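The Bean That Wouldn't Quit

On the dry side of the Marti valley, a plant breeder and a few dozen stubborn farmers have spent years coaxing a forgotten cowpea back to the table

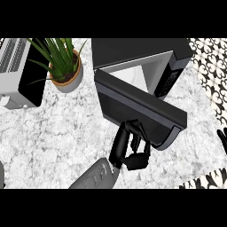 Kulap Limsakul keeps her best seed in old jam jars, which surprised me a little, because the research station at Avside has a perfectly good cold room with steel shelves and a door that seals with a sigh. The cold room is for the official collection, she told me. The jam jars are for the ones she wants to look at while she drinks her coffee.

There were 31 lines of cowpea in her care when I visited in December, and she talked about them the way some people talk about their nieces and nephews. One is early but sulky. One climbs anything you put near it, including, one summer, the handle of a hoe somebody had left standing in the row. And one, a small speckled bean with a rusty ring around its eye, is the reason I had driven all that way on a road that was mostly gravel.

The bean is called Wotovov, after the village where she found it, and if you are over 60 and grew up in these parts you probably ate it as a child, boiled soft with onions and a bit of smoked fish. Then it more or less disappeared. The seed dealers came through with bigger, paler beans that all ripened at once, and those were easier to sell, and you can hardly blame a family for planting what sells. But the paler beans liked rain, and the rain got less and less reliable, and there came a string of years when plenty of fields weren't worth walking out to harvest.

Limsakul had been hearing about the speckled bean from farmers' mothers for a good long while before she saw one. In the end it was a widow in Wotovov who had it, growing along a fence for her own kitchen – just enough each year for soup and for next year's seed. She gave Limsakul a handful tied up in a handkerchief and asked for the handkerchief back.

What followed was slow, as plant breeding always is. The old bean stood up to drought beautifully, but its pods split early and threw their seed all over the ground, and the vines sprawled so badly that picking was a misery. So Limsakul crossed it with a tidy, upright variety called Trivus, planted out the offspring, kept the few she liked, and did it all over again. It took 6 years of this to get a plant she was willing to show anybody.

"I didn't want to bring them something that only behaved for me," she said, rolling a few beans around in her palm. "At the station we fuss over everything. A farmer has other things to do that day."

The farmers, for their part, had opinions. They liked the pods, which stay shut, and they liked that the leaves could be picked young and cooked as greens. They didn't like the color of the first selection, which had lost its rusty ring somewhere along the way and looked, one man said, like a bean that had been ill. She went back to her rows and found a sister line that had kept the ring. It yields a touch less, and everyone chose it anyway.

Last season the station packed 4000 small bags of seed, and they were gone before planting time. Limsakul would like the next batch to be grown by the farmers themselves, and has been teaching anyone who will come how to pick out healthy plants, dry the pods in shade and keep the weevils off with clean ash. The afternoon I tagged along, the lesson ran well past five o'clock, mostly on account of a long and cheerful argument over whether the beans ought to be soaked before cooking.

She sent me home with a paper twist of them. I soaked mine overnight, and they were wonderful with onions.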